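Clorelby Tool Library Loan Records
Data card, version 2

Last updated Aug 1, 2019

Summary

A table of loans made by the tool library in Clorelby, with a second table listing the items on the shelves. Each row in the loan table is one item going out and coming back. The records cover hand tools, garden tools and a small shelf of children's building toys. Power tools are kept in a separate book and are not included.

Files

loans.csv — one row per loan
items.csv — one row per item, 300 items in all
branches.csv — the two pickup points, Toltel and Matos
notes.txt — corrections made by hand

Columns in loans.csv

loan_id: whole number, never reused
item_id: matches items.csv
branch: Toltel or Matos
date_out, date_back: year first, then month, then day
condition_back: a score from 1 to 5, where 5 means no new wear
late_fee: in cents, blank if none was charged

Item groups

Every item belongs to one of 40 groups, such as clamps, saws, rakes or building blocks. Groups are set by use and not by size. A spring clamp and a bar clamp are both in "clamps."

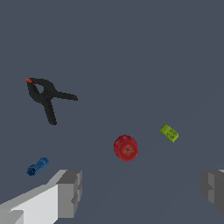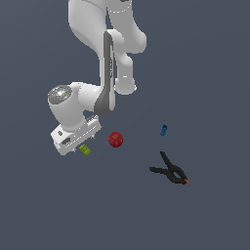
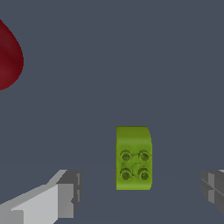
Group names changed once, when "gripping tools" was split into "clamps" and "pliers." Older loans have been moved to the new names. The old name is kept in the column group_old for anyone who needs to match against version 1.

How the records were made

Loans were written on paper cards at the desk and typed into Prokard, the library's catalog program, at the end of each week. The export was then cleaned with a short script. Borrower names, phone numbers and addresses were removed before export and cannot be recovered from these files.

Known problems

Matos was closed for most of December and has very few rows for that month. A blank date_back can mean the item is still out or that the card was lost — the two cases are not marked. Condition scores depend on who was at the desk, so small differences should not be given much weight. Sets are counted as a single item, even when only part of the set was borrowed.

Use

Free to use and share with credit to the Clorelby Tool Library. Please send corrections with the loan_id and the column name. Fixes go into notes.txt first and into the main tables at the next version.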